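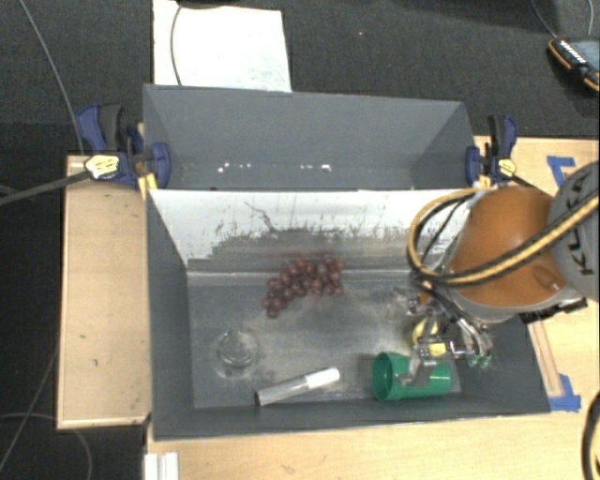 **Figure 2.** Red grapes in a gray bin with two compartments.

## 3. What people in Rodovville mean by "still good"

I went into this part of the study thinking I'd be asking about dates on labels. I had a whole interview guide built on them, and I'd tested it on my sister, who reads labels like contracts. Then I sat down in the first kitchen and we spent most of an hour on grapes.

So let me back up a little. The households I talked to (16 of them, all within walking distance of the Mutine market) had agreed to keep a food diary through October and then let me come by and go through it with them. The diary asked for three things: what got thrown out, who did the throwing, and what they'd have said if somebody had stopped them at the trash can. I stole that last question from Adi Ngau's earlier work on leftovers, and it did more for me than the rest of the guide put together!

Fresh fruit came up in nearly every diary, and grapes came up in a way that apples and oranges didn't. An apple is one thing. You eat it or you toss it, and people wrote it down as one line. A bunch of grapes (Figure 2) gets judged over and over, one berry at a time, by whoever happens to open the fridge. One father told me he had "never thrown out grapes in my life," and his own diary had him picking soft ones off the stem on six different evenings. He wasn't fibbing. Picking over a bunch didn't count as throwing food away to him -- it was closer to washing it.

I started calling this *trimming*, and once I had a word for it I heard it everywhere. People trimmed lettuce, strawberries, the heel of the bread. Four households never wrote trimmings in the diary until I asked, and then they were pretty surprised by how much they came up with. Bergmann makes a similar point about meat, where the fat and gristle drop out of the accounting before anyone thinks of waste at all, but I think fruit is a harder case. With fruit the trimmed part used to be food, often as recently as Thursday.

There was also a lot of disagreement inside families, which I enjoyed more than I should have. Kids tended to reject anything wrinkled. Grandparents ate the wrinkled ones first, on purpose, and a couple of them told me those were the sweetest (I tried a few and I'm on their side). Where the family shopped mattered too. People who bought loose at Mutine felt free to be picky at the stall and forgiving at home, while people who got the weekly Gritetik box did it the other way around. They took whatever came and did their sorting over the sink, usually while talking to me. I'll come back to the box in Section 4, where the sorting gets a good deal more heated.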